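Mud, Sweat and Grass Stains: How I Keep a Soccer Team's Gear Alive at Home

Updated 23rd February

I've been washing the Zedside jerseys since the October we lost our laundry deal with the rec center, and I've ruined a few things along the way. I turned a whole set of white socks the color of weak tea. I melted a shin guard. I once sent our goalie out in a shirt that would've fit my nephew. So a lot of what follows I learned the hard way, and you're welcome to it.

Let it dry first

Everybody wants to go at mud while it's wet. Don't! Wet mud just smears deeper into the fabric, and you end up with a brown jersey instead of a jersey with brown spots. Hang it up or lay it over something you don't mind getting dirty, go eat dinner, and come back when the mud has gone pale and crusty. Then take it outside and whack it against a fence. I use an old nail brush for what's left, always brushing off the edge of the stain and never in circles.

Cleats get the same treatment. Bang the soles together over the trash (outdoors if you can, my kitchen sink trap has seen enough of Jakby Park), pick out the rest with a popsicle stick, and pull the insoles out so they can air by themselves.
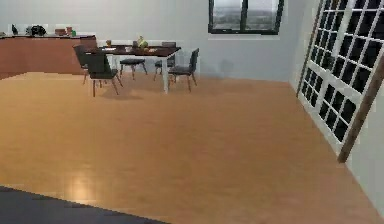
Wood floor, with the kitchen counter toward the back.

Grass stains

Grass is a different animal. It's more like a dye than dirt, so brushing does nothing for it. I wet the spot with cool water, rub in a little plain liquid detergent with my thumb, and leave it for half an hour. If I can still see green, I mix one part white vinegar to 2 parts water and dab that on, then rinse and go back to the detergent. Test it on an inside seam if the shirt is a loud color. And please, no bleach on polyester. It yellows the white ones and makes the numbers look sick.

Never dry a jersey that still has a stain in it. The heat sets it and you'll be looking at that slide tackle for the rest of the season.

Washing the whole set

Everything goes inside out. Printed numbers rub against zippers and Velcro and each other, and they start to crack long before the shirt wears out. I close every zipper, fasten every goalie glove strap to itself, and put the socks in a mesh bag, which has saved me hours of matching up pairs on the couch.

Cool water, gentle cycle, less detergent than you think. Sports fabric holds on to soap, and old soap holds on to smell. Skip the fabric softener too — it coats the fibers and the shirts stop drying properly on your back. If a load still stinks coming out, I soak it overnight in a bucket with a cup of baking soda and run it again with no detergent at all.

We own 52 shirts if you count the old Martinelli away strip, and I do them in small loads. Stuffing the drum is how I got the tea-colored socks.

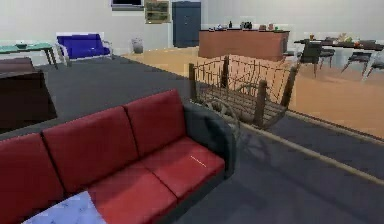

Red seat cushions and a dark gray right arm on the sofa.

The smelly bits

Shin guards: a bowl of warm soapy water, an old toothbrush, rinse, towel, air. Keep them off the radiator. See above about melting.

Goalie gloves: these need the most care of anything in the bag. Wear them to wash them. I mean it, put them on and wash your hands under lukewarm water with a drop of baby shampoo until the water runs clear. Squeeze (don't wring, the foam tears), then stand them fingers up somewhere shady. Sunlight makes latex brittle. Before a game, dampen the palms a little and they'll grip again.

Cleats that got soaked: stuff them with newspaper, swap it after an hour, and swap it again before bed. Two fistfuls per shoe is plenty. A dry tea bag in each toe overnight takes care of the smell better than any spray I've bought.

The team bag itself: turn it upside down after every game and wipe it out. I found a banana in ours after the Grellon tournament and I can still smell it if I think too hard.

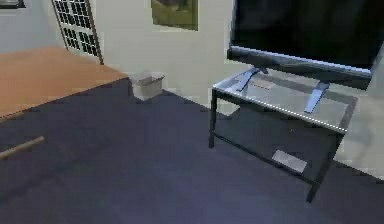 Rosalba Galli
Equipment manager, Zedside Women's Soccer

Scarves, pennants and old programs

I'm a hoarder of match-day stuff, so a few words for the other hoarders. Knit scarves should be washed by hand in cool water and dried flat on a towel. Hang one wet and you'll own a very long scarf. Fold them loosely and turn the folds now and then so they don't get a permanent line.

Paper programs want to be somewhere cool and dark, which rules out most attics and most basements. I keep mine standing up in a box in the bedroom closet, packed snugly enough that they don't slump. I'm up to 137 of them. If one has a rusty staple, ease it out with a butter knife and leave it out; the pages will stay together fine in a sleeve. No tape, ever. It goes brown and takes the ink with it.

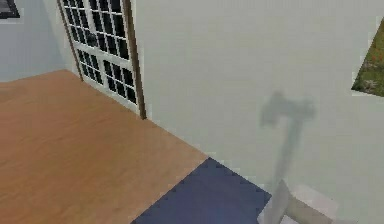
Drying is where most people run out of room, me included. Dryers shrink elastic and curl the numbers, so everything of ours hangs, and a full set of shirts takes up a surprising amount of space. Look for a stretch of wall near a door first, like the light gray-green one in the last picture, where the air moves each time somebody comes in or out. A folding rack that opens flat against the wall is great there, or a row of hooks with 8 hangers if you only have a small load. Leave a hand's width between shirts, and put a towel under the socks if you care about your floor. Turn the shorts once, waistband down, so the drawstring channel dries too. It's always the last bit to go, and a damp drawstring will make the whole drawer smell like a locker room.

Quick fixes from my sewing tin

If a number starts to lift, put a sheet of baking parchment over it and press with a warm iron for a few seconds. No steam, and don't slide the iron. Let it cool before you peel the paper back.

Lost drawstring? Tie a safety pin to the end and walk it through the waistband with your fingers. I knot both ends afterward.

Small hole in a sock: turn it inside out over a tennis ball and darn it loosely. Pull the thread tight and you'll get a lump, and your winger will complain about it all the way to halftime.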